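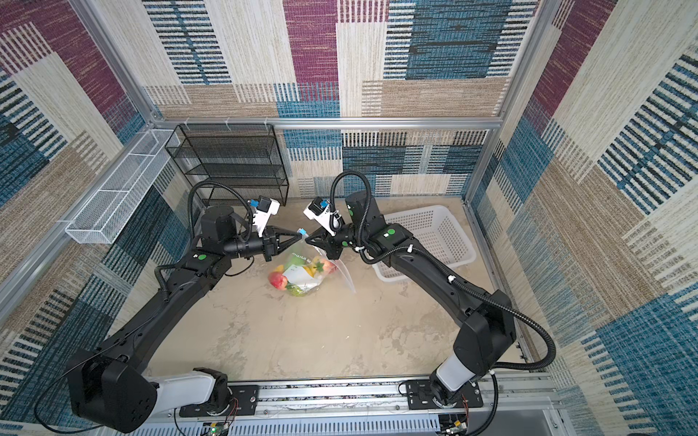
The Fruit Allowance

The residents of Wirnstead House are entitled to one bag of fruit each, to be collected from the ground-floor store between the hours of eight and ten in the morning. The bag is to be clear, so that the contents may be inspected without opening it, and it is to be closed along its full length before it leaves the store. These provisions are set out in Rule 32 of the house regulations and had not been questioned before the spring in which Mr Vinzenz Berchtold took Room 4.

Mr Berchtold presented himself at the store on his second morning and received his bag from Miss Jovita Olvera, the storekeeper. He held it to the window. He then enquired, in a courteous manner, whether the regulations made any provision for pears.

Miss Olvera replied that they did not. The allowance consisted of red apples and such other fruit as the season permitted, and pears had not been supplied to the house during her period of service. Mr Berchtold thanked her, signed the register and withdrew. On the following morning he returned the bag with its seal unbroken.

A returned bag is a matter for the office. Miss Olvera completed the necessary form and carried it upstairs to the Superintendent, Mrs Iolanda Coutinho, who read it twice and asked whether the fruit had been found unsound.

"It was quite sound," said Miss Olvera. "I ate the apple."

Mrs Coutinho directed that this should be left out of the record.

The bag was returned again the next day, and on each of the days after that. By the end of May the register showed 30 returns against Room 4, all of them in the same small upright signature. The fruit was placed back in stock wherever its condition allowed. No complaint had been received. Mr Berchtold continued to greet the staff, to keep his room in good order and to attend dinner, at which he declined dessert.

Mrs Coutinho called upon him at four in the afternoon. She found him seated by the radiator with a letter on his knee, and she stated the position of the house. A resident was free to decline the allowance, in which event he need only sign a waiver and would be spared the stairs. To collect a bag each morning in order to return it placed a burden upon the store.

Mr Berchtold considered this. He said that he had lived for many years at Tromevmont, where his wife had kept two pear trees against the south wall, and that it had been his task to carry the fruit in before breakfast. He did not care for fruit himself. He had been in the habit of going down for it, and he would be sorry to stop.

"And returning it?" asked Mrs Coutinho.

"She gave most of it away," he said.

The Superintendent went back to her office and remained there until the lamps were lit. An amendment to Rule 32 was posted beside the store the next morning. It provided that any resident might, upon signature, collect a second bag on behalf of a neighbour unable to manage the stairs, and deliver it to the door.

Mrs Ching-wen Fang of Room 96, who was recovering from an operation on her hip, was the first to apply. Mr Berchtold knocked at a quarter past eight with her bag held level in both hands. She looked it over and asked him whether there were any pears.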